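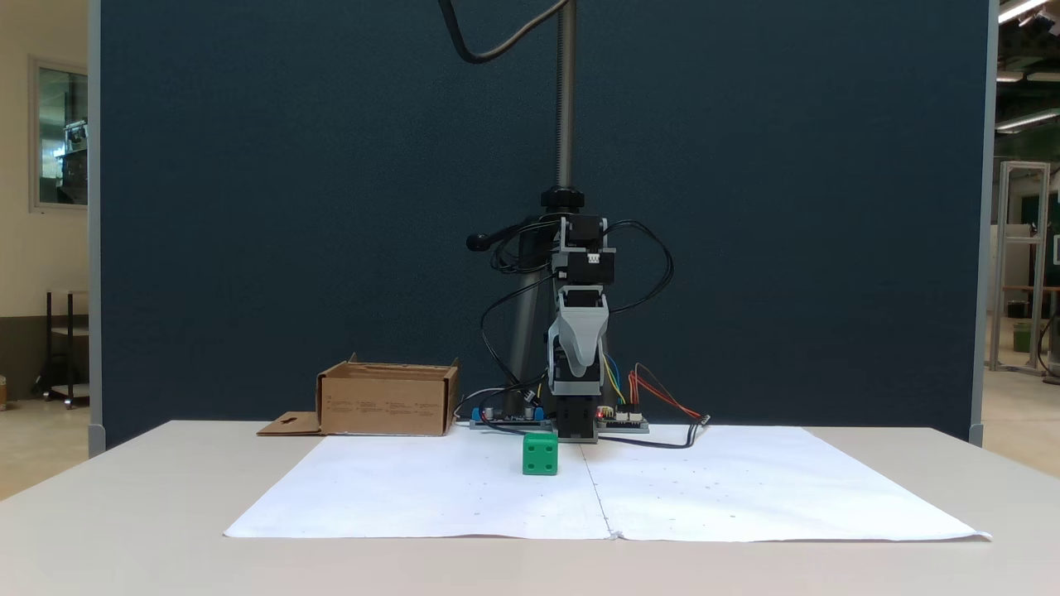 Anyone else redoing their downstairs floor this year?

plikar60
26 January 2020
So we pulled up the carpet in our place in Inville back in October and I'm STILL walking on subfloor. Got a quote for Ravn oak, 3,520 dollars installed, and my husband nearly choked on his coffee. The living room and hall come to 51 square yards. Is that high? Do I just learn to do it myself?

bodemeck_fan
That's not high for real wood. I paid more for less and my stairs weren't even included. Ask if they're hauling away the old tack strips.

gravelroad
Do it yourself! I did mine over two long weekends with a rented nailer (knees have not forgiven me). Draw the room to scale first on the biggest sheet of paper you own, with a center line, and work out from that.

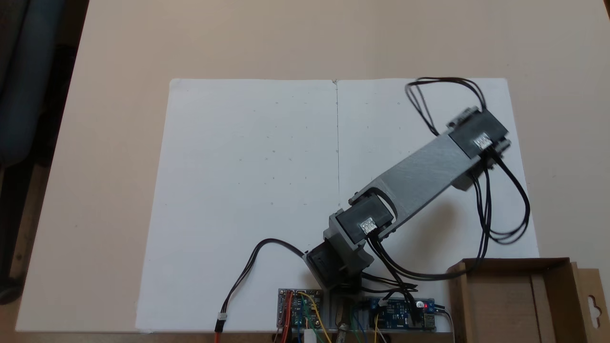
Big sheet, line down the middle, little pencil marks.

bodemeck_fan
Have to disagree with gravelroad. Center line is fine for tile. With planks you start at your longest straight wall, or you end up with a mess at both sides.

gravelroad
My walls are from 1931 and there isn't a straight one in the house, so center line it is. Nobody's complained yet.

plikar60
Ok you two, lol. Our long wall bows out by the fireplace so I'm leaning toward the center. What do I need to spend on tools?

sodahill
I was out 900 by the time I bought a decent saw. Take that off your savings before you get excited. Also let the boxes sit in the room first, mine gapped badly the first winter.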